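Unit 5: Setting up a station for hand-held gripper recording
Course notes, Hacer Ekinci

Read these before your first session. The rules follow the Plurden lab sheet, with changes made in July after the Vikitz trials.

5.1 Floor and cables
Work on the mat and keep your feet on it for the whole take. Cables that must cross the mat run flat and are taped down before recording starts. Power strips go at the edge, with spare cord coiled and out of the walking line. Mobile robots parked in the same room stay off the mat, powered down or in a locked stand.

5.2 Grippers and markers
Each gripper carries its own marker cube. The two patterns are different and must not be swapped between left and right. Wipe the cube faces, check that the indicator light is on, and look over the finger pads for wear. A loose screw in the linkage means the gripper goes back to the bench.

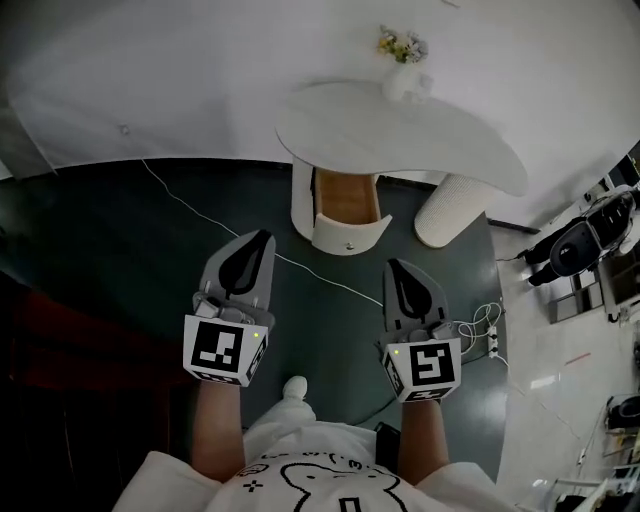

Fig. 3. Both grippers held toward a side table with its drawer open.

5.3 Furniture tasks
Write down the start state of every drawer and door - open, closed or partly open - before the take. Small items on top, such as a vase, stay in place if the task sheet lists them and are removed if it does not. Pull a drawer by its knob only. Do not lean on the table with a gripper.

5.4 Stopping
Stop the take if a marker is blocked for more than 3 seconds or if a cable touches your shoe. Note the reason in the log. After 12 takes, rest for 7 minutes.

Reading for next time: Athanasiadis handout, section 2.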